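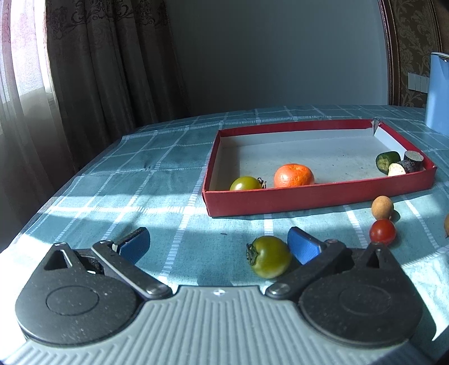
How does Gravada know a grasp has started when the gripper carries no force sensor?

It looks at the finger gap over a short window and at where the nearest object boundary sits between the pads, and it calls a start when both change together.

4.2 Finding the start of a grasp

I want to spend some time on the start label, because it caused most of our trouble and I suspect it causes other people's too. A demonstration comes into Gravada as video plus a pose track plus a gap value per frame. The planner downstream, Jultmont, wants it cut into pieces: approach, close, carry, release. Three of those cuts are easy. The one between approach and close is a mess, since people don't move to an object, stop, and then squeeze. They drift in while they're already closing, they change their minds, they nudge a thing with one pad and come round again.

My first version only thresholded the gap. If the fingers closed faster than a fixed rate for 70 ms, that was a grasp. It worked nicely on blocks. On produce it fell apart, and the reason is easy to see in Figure 3 (opening of this section). The green tomato is between the pads, but the fingers are wide open and the right pad is nearly against the skin while the left one is far off. The gap by itself says nothing there. For the planner, though, a pose like that is very different from hovering over bare cloth with the same opening.

So the current version adds a second signal, which I call offset. We segment whatever lies between the two pads, measure the distance from its outline to each pad, and take the difference. A centered object has an offset near zero. A lopsided one has a large offset, and when it shrinks as the gap shrinks we have a decent sign that the hand is lining up for a real grasp. If the gap shrinks and the offset stays put, the label is held back for 16 frames and then checked again. That wait is a hack. I tried to learn it instead and got a model that was slower and fussier about lighting, so the hack stays for now.

The segmentation uses the Ornasska weights with no fine-tuning. I ran the labeler over 159 demonstrations from the tabletop set, which came to 1815 segments after the short fragments were dropped, and then went through the disagreements by hand. Two kinds of failure kept coming back. The first is sunlight. A hard bright patch on a checked cloth has a crisp edge, and the segmenter loves crisp edges, so it will happily report an "object" that is only light. We now reject any mask whose outline lines up across the pads with no matching change in depth, and that clears up most of them. The second is crowding. When pieces touch each other, the mask bleeds from one to the next and the offset jumps around. I don't have a good fix for that yet – Jultmont can survive a late start label, so I let the filter be slow in those spots.

Figure 4 has both problems in one view. The produce is bunched up in the front corners of the red box, with touching and overlapping pieces on each side, and a broad bright patch falls on the cloth right between the box and the gripper. There's nothing between the pads, so the correct output is "approach" or no label at all. A second gripper also comes in from the left, which means the labeler has to keep to its own pair of fingers. We handle that with a fixed region of interest tied to the camera mount. Crude, but it never drifts.

Figure 4. Open fingers short of the box, with a second gripper at the left. No start label should be issued for a view like this one.

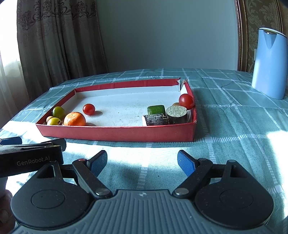
One reviewer of an earlier draft asked whether the offset was doing any real work, or whether a slower threshold on the gap would have given the same cuts. Fair point, and I went back and tried it. Stretching the window does quiet the false starts, but it also pushes the true ones late, and then the close segment loses its first part – exactly the bit where the hand corrects sideways. Jultmont needs that bit. With it missing, the planned approach tends to arrive off to one side and shove the object along before closing.

The same reviewer wanted the two-gripper recordings labeled jointly. I'd like that too. For now each gripper gets its own track and its own labels, and the Van Acker scheduler merges them by timestamp afterwards, which leaves handovers between the two hands without any label of their own. Section 5 lists them separately.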